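Cellule de démontage Osska - préparation, réglage et entretien

La cellule Osska est destinée au démontage d'unités centrales de bureau au format tour. Elle comprend un bras monté sur socle, une pince électrique à deux positions d'ouverture programmables, un module caméra fixé au poignet et un plateau rainuré en aluminium. Elle est livrée par Tjoa avec son armoire de commande et un jeu de doigts de rechange.

Mise en place du boîtier

La tour se pose couchée, panneau latéral retiré, ouverture vers le haut. Débrancher le cordon secteur et attendre 3 minutes avant toute intervention. Le boîtier doit reposer à plat sur les profilés ; une cale sous le châssis fausse la hauteur de référence et déclenche le défaut 14 à la première descente. Le posage reste à demeure sur le plateau, à côté du boîtier. Ses vis se contrôlent à chaque changement de série.

La descente dans le boîtier s'effectue à vitesse réduite, pince à la verticale, caméra active.
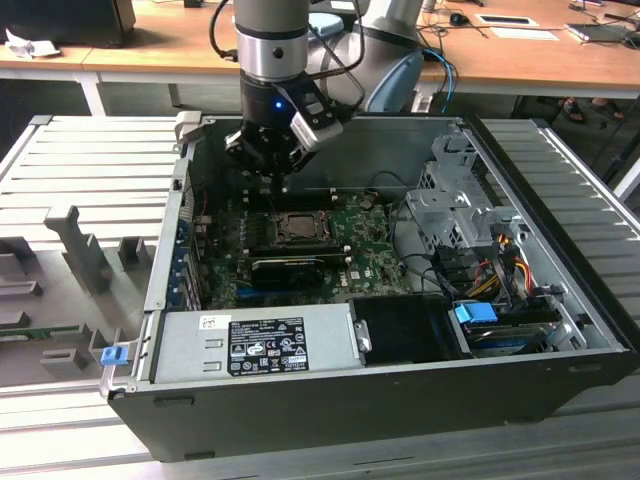
Faut-il refaire l'étalonnage de la caméra après un changement de doigts ?
Le remplacement des doigts seuls ne modifie pas la position de la caméra ; il suffit de mesurer à nouveau le point d'outil. L'étalonnage complet est requis lorsque le support du module a été desserré ou a subi un choc.

Câblage du poignet

Les câbles doivent garder une boucle libre sur toute la course de l'axe 6, limitée par logiciel à 270 degrés. Une boucle trop courte tire sur le connecteur de la pince en fin de rotation. Trop longue, elle accroche les cages de disques. Le réglage se fait bras replié, colliers desserrés, puis se vérifie en mode manuel dans les deux sens.

Entretien courant

Dépoussiérer le plateau et l'optique en fin de poste, chiffon sec, sans air comprimé. Contrôler l'usure des doigts toutes les 59 heures de fonctionnement. Un doigt marqué se remplace par paire - jamais seul - et les vis se serrent en alternance. Le graissage de la pince est réservé à l'atelier de Jiditz.

Défauts fréquents

Perte de prise sur les connecteurs : nettoyer les doigts, puis reprendre la consigne d'effort.
Image floue en position basse : vérifier la bague de mise au point et son frein.
Arrêt en descente : contrôler l'assise du boîtier avant d'acquitter.

La notice de maintenance, révisée en octobre par Liudmyla Kravchuk, est fournie avec l'armoire. Pour les pièces, indiquer le numéro de série du bras et celui de la pince - ils sont distincts.

Produits associés
Jeu de doigts Osska, profil étroit
Support de caméra Kivevano
Posage pour cartes et barrettes
Colliers et gaines de poignet
Contrat d'entretien Tjoa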